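Drulus Manipulation Study: Frequently Asked Questions

Last updated 13 October 2020

What is the Drulus study?
Drulus is a research project of the Wostton laboratory on how a robot arm can learn to sort and place household objects from recorded demonstrations. The method is led by Deisy Echeverri. Caradog Owen is responsible for the evaluation.

Which task is reported in the first results?
The task is known as "cans and tray." The arm is given a short written instruction naming one beverage can and a place to put it. Several cans share the kitchen counter, and the policy must select the correct one.

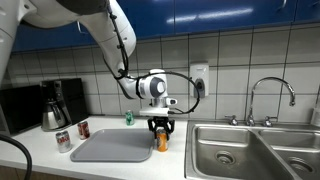
How was the policy trained?
The training set contains 567 demonstrations, each guided by an operator. The policy receives camera views and the written instruction, and returns a short series of arm and gripper motions. No model of the kitchen is supplied to it.

How is a trial scored?
A trial is counted as a success when the named can is left upright in the requested place and no other can has been knocked over. Partial credit is not given. A trial in which the operator stops the arm is recorded as a failure.

What were the results?
Each method was tested in 50 trials. The baseline, Pumphrey, failed in 17 of them and the Drulus policy in 12. The difference is modest, and the group does not claim that it would hold for other tasks.

Why was a real kitchen counter chosen?
Shiny surfaces are hard for camera-based methods. Steel, glossy cabinet doors and the cans themselves all reflect light, and the reflections shift with the point of view – a condition that a plain laboratory table does not provide.

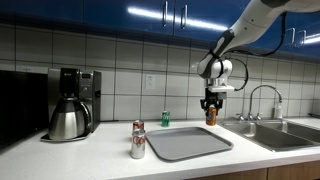

The arm holding the orange can, with the gray tray on the counter.

Does the position of the tray matter?
Yes. The tray was moved and turned between trials according to a written schedule. Most of the remaining failures came from releasing a can too close to the raised rim.

Will the data be released?
The demonstrations and scoring sheets will be available in November through the Sakeo archive. Requests for earlier access should be addressed to Caradog Owen.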